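Subject: Re: Gripper release fault, Godoy cell
From: Marlene Seixas
To: Codeck users list

Shinji Tanabe wrote:
> The arm stopped mid-transfer with error 71.
> Has the cell been cleared for use?

It has not. The fault occurred on 2 of 20 transfers with the toy fruit set. In both cases the gripper did not open on command. Operators are asked to keep the speed limit at 70 percent and to use the emergency stop before reaching into the work area. The banana transfer remains the reference test.

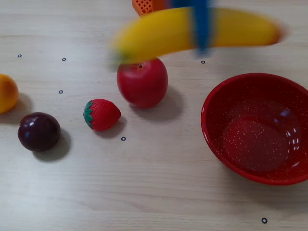 Ivone Fagundes replied that the speed limit should stay in force until the release command has been checked on the second arm as well.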